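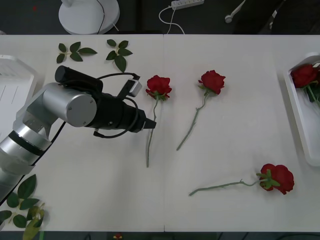
Item 734, red, three loose stems.

Treloar Single Rose, Artificial
Item 734
Color: red
Supplied by Grestora Display Supply

Overview

Item 734 is a single-head artificial rose sold by the carton for store displays, table settings, stage dressing and classroom flower arranging. Each stem carries one red flower head with green sepals at the base. The stem is grey-green. Stems are supplied loose and are not wired into bunches.

The range is intended for repeated setting out and putting away. It is a display item and is not offered as a toy.

Specification

Item number: 734
Type: single-head rose
Flower color: red
Sepals: green
Stem color: grey-green
Heads per stem: one
Scent: none
Carton quantity: 60 stems
Carton price: $126, shipping extra
Minimum order: one carton
Use: indoor

Composition is printed on the end label of each carton, together with the batch letter. Buyers who need the composition for a venue's fire safety paperwork should ask for the sheet that matches the batch letter. Sheets are not interchangeable between batches.

Flower head

Heads are packed with the petals closed up and open to different degrees once they are out of the carton. Some variation in fullness is normal within a single batch and is not treated as a fault. For a row of matching stems, sort the heads on a flat surface first and set the fuller ones aside for the front of the arrangement.

To open a head further, hold it by the sepals and ease the outer petals away from the center, working once around the flower. Do not pull on single petals. To close a head for packing, cup it in one hand and turn it lightly in the direction the petals overlap.

Stem

The stem has small side nubs along part of its length. These may catch on loosely woven cloth, knitwear and netting. When laying stems on a cloth, place them down and lift them straight up again. Sliding a stem along the cloth can pull threads.

Stems may be bent by hand into a shallow curve. A tight bend leaves a permanent mark, and repeated bending at one point will weaken the stem there. If a shorter stem is needed, cut it with side cutters and cap the end. Scissors will be damaged. Cut stems cannot be returned.

A rose laid flat on a hard surface comes to rest on its head and the lower part of its stem, and may roll until the sepals stop it. On polished tops, a strip of removable putty under the stem is enough to hold the position. Do not use putty on the flower head.

Setting out

Most complaints we receive about this item concern stems tangled during unpacking. The following order of work avoids it.

Clear a flat, light-colored surface large enough to lay the stems without overlap. Dust and stray fibers are easier to find against white.

Open the carton along the taped edge and lift out the inner sleeve whole. Do not draw stems out one at a time through the top.

Slit the sleeve along its length and fold it back. The heads are packed in alternating directions – half toward each end – so take stems from the top layer only.

Lift each stem at its midpoint. Lifting by the head puts the load on the join below the sepals.

Lay stems singly, leaving a hand's width between them. Check the join, the sepals and any side growth before the stem goes into the arrangement.

If the surface is made of two tops pushed together, keep small loose parts away from the joint. End caps and label tags tend to end up in it.

Vases and holders

Any vase suitable for a single cut flower will hold one stem. With a wide neck, use a grid or a folded band of card inside the rim. Water is not needed and should be left out, as standing water discolors the stem over time. Where a clear vase would look wrong empty, dry glass gravel gives the stem a firm seat.

For the Ameo bud holder, push the stem in until it meets the base and then turn it a quarter turn. The Ameo holder is sold separately and has its own page. The Udon low dish takes short cut stems only – full-length stems will tip it.

Cleaning

Remove dust with a soft, dry brush, working from the center of the flower outward. A hair dryer on its cold setting can be used at arm's length. Wipe the stem with a barely damp cloth and dry it before packing.

Do not soak the flower head. Do not use solvent cleaners, furniture polish or bleach. Test any spray sold for artificial flowers on one stem and leave it overnight before treating the rest.

Storage

Store flat in the original carton, away from direct sunlight and radiators. Red fades faster than the stem color, and a carton left open near a window will show a difference between the top layer and the rest. Cartons may be stacked up to 100 cm high. Beyond that height the bottom layer of heads will flatten.

Flattened heads usually recover after a day upright in a vase. Heads that have been stored crushed for a full season may need to be opened by hand as described under Flower head.

Spares and related items

End caps, red or grey-green, bag of 100
Inner sleeve, replacement
Ameo bud holder
Udon low dish

Single flower heads are not sold as spares. The head and stem are one item.

Ordering and returns

Orders are accepted by the full carton. Cartons are not split between colors. For events, please order all the cartons required at one time so that they can be picked from a single batch; we cannot match a batch at a later date. Orders for November delivery should be placed early, as red is the first color to sell out.

Unopened cartons may be returned within the period shown on the invoice. Opened cartons are accepted only where there is a fault. Loose sepals, a split stem or a head detached on unpacking are faults. Differences in fullness, slight curves in the stem and variation in the placing of side nubs are not.

Report faults by email with the item number and the batch letter. Keep the faulty stems until the claim has been closed.

Product contact: Margit Fagerlund, Display Supply
Page revised 21 April 2019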